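Irkotden Soundtrack Archive, minutes, 2024-02-11

Chair: Orestis Kontogiannis. Minutes of the previous meeting approved with one spelling correction.

1. Galindo score. 399 cues cataloged. Seven lack a composer credit and stay unlisted.
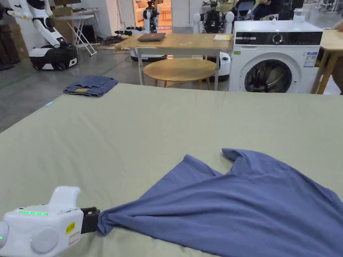
2. Bindby cover art. Bamard's draft uses a flat orange background. Members asked for a softer palette, near the pale olive green of the sheet with the slate-blue cloth on it. Bamard to resubmit at 600 dpi.

3. Audio format. Agreed: FLAC masters, MP3 for listening copies. Limit of 20 tracks per page.

Next meeting: date to be set.

Recent items
Galindo cue list, part 2
Tagging rules for reissues

Contact | Back to top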